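Workshop Notebook, Automation Cell Planning
Entry of 24 February 2025

Purpose of entry: to record where the equipment request for the second arm stands before the budget sheet is closed, and to note what remains to be settled.
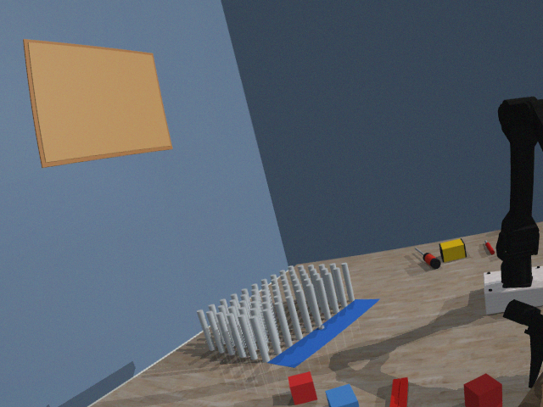
The request carried over from December asked for one arm, one gripper, a mounting block and a spare set of fingers, all from Draron. The revised quotation arrived this morning. The arm is unchanged. The gripper is now quoted at $959, and the spare fingers at $121 per pair. The earlier sheet had allowed $600 for the gripper, so the line is short by $359 before shipping.

Tokarz was asked to quote for a comparable gripper and returned a figure of $605. It would fit within the line if $5 were moved from consumables. However, the Tokarz unit requires an adapter plate, and the quotation does not include one. The drawing supplied gives the bolt pattern but not the plate thickness. A written request for the thickness has been sent. No order is to be placed until the reply has been filed with this entry.

Simulation work. The bench layout in the simulator is to be used for the reach and clearance study, with the upright rods and the small blocks kept on the table together. The rods are the harder case. They stand close to one another, and the finger width will decide which of them can be approached at all. The study should be run first with the Draron finger and then with the Tokarz finger, using the same starting pose for both. Results are to be entered in the shared table under the name Prorness, the project to which the purchase will be charged.

The screwdriver and the other slim tool should stay in the layout. Handling of thin objects lying flat was listed as a requirement in the original request, and it would be improper to drop it from the comparison on grounds of price.

Items not yet in the budget:
Adapter plate, if the Tokarz unit is chosen. Could be made in the shop. Material in stock, machine time to be booked.
Fasteners for the mounting block. Check thread length against the bench top before ordering.
Second emergency stop. Required by the safety review and left off the December sheet in error.
Service contract with Sternitz. The present contract covers the first arm only. Ask whether a second arm may be added mid-term or must wait for renewal.

Position at close of day: the arm is recommended for approval as quoted. The gripper line is held open. If the reach study shows no practical difference between the two finger widths, the lower quotation will be put forward with the cost of the plate stated separately. If the wider finger fails on the inner rods, the sheet must be amended.

Remaining: ask Draron how long the quotation stays valid. The date is missing from page two.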